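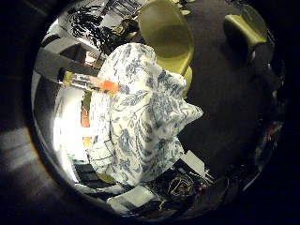 Tolness Household Cloth Notes

Welcome, and thank you for stopping by. Tolness is a small collection of pictures and notes about the cloth we all have at home: tea towels, pillowcases, scarves, curtain ends, and the odd length of fabric somebody meant to sew into something in February and never did. I started it because I wanted a place to write down what patterned material looks like when it is bunched up in a heap, as it nearly always is in my house.

What is in it

There are 2157 pictures in the set, sorted into 44 folders by print. Leaves and stems have the biggest folder by a long way (more than 800 pictures), followed by stripes, checks and then plain cloth. The white fabric with the blue-grey leaves and thin curling stems at the top of this page belongs in leaves and stems, and it is a good one to begin with, as you can still follow the veins of one feathery leaf even with the rest of the cloth all creased up.

How the notes are written

Each picture has a short text note beside it with the same name. A note gives the main colour, the print, how the cloth is lying (flat, folded, bunched or hanging) and anything else close by, such as pens or sewing bits. If you can't tell what the cloth is for, please write "fabric" and leave it there. I had 35 notes that said "tablecloth" on nothing more than a hunch, and it took me a whole evening to put them right!

Folders

prints: the pictures, one folder for each print
notes: the text notes
unditz: odds and ends waiting for a proper home (named after our old mending basket, which we have always called Unditz)

Known gaps

Dark cloth is thin on the ground, and so is anything knitted. Very bright patches turn up in a fair few pictures, and we leave them as they are.

Corrections are very welcome, however small. Send them to Rhun Nicholas with the folder and picture name.

Last changed: Aug 31, 2024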